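Ticket 3626
Product: Drodex two-finger gripper, wrist camera option
Site: Nikcombe, packing cell
Status: Reopened by customer
Opened: Fri 6 December

Problem
Arm stops partway through the approach with "grip force not reached", then sits there holding position until someone clears it by hand. Only happens on tall round items. Boxes and flat packs run fine.

Customer notes
We were told in September that the firmware update would cure this. It didn't. We installed it, ran the same items on the same shift, and got the same stop. The release note says "improved contact detection", which could mean anything.

First reply from Overgaard support
Please clean the finger pads, check the air filter and restart the controller.

Customer
There is no air filter. This is the electric model, as it says on the form we filled in. Pads cleaned, controller restarted, fault came back before lunch.

Second reply from Overgaard support
Thank you for the correction. The log suggests the fingers are closing early. Please run the Trirnia vision check and send the result.

Customer
Vision check passed. I don't put much weight on that, as it also passed on the day the arm drove a finger into the side of a bin. What does the check measure? The manual gives it one line.

Tests done on our side
Slowed the approach to 20 percent. Fewer stops, but that speed is no use to us.
Swapped the pads for the spare set. No change.
Turned the wrist a quarter turn. Worse.
Moved the standoff distance out by roughly 2 cm. Ran clean for most of an hour, then stopped again on a plain white item.

My own guess is that the depth reading goes bad when a smooth pale surface gets too close to the camera. Support has not said yes or no to this.

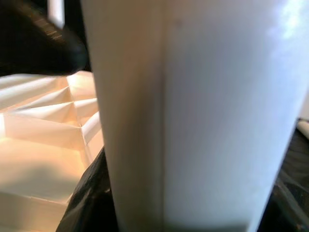 Can we keep running while the ticket is open?
Only with tall round items taken off the list and the cell gate closed, and the arm must be powered down before anyone reaches in to clear a stop.

Waiting on Overgaard for: what the vision check measures, and whether the old firmware can be put back. Please don't close this one again without asking us.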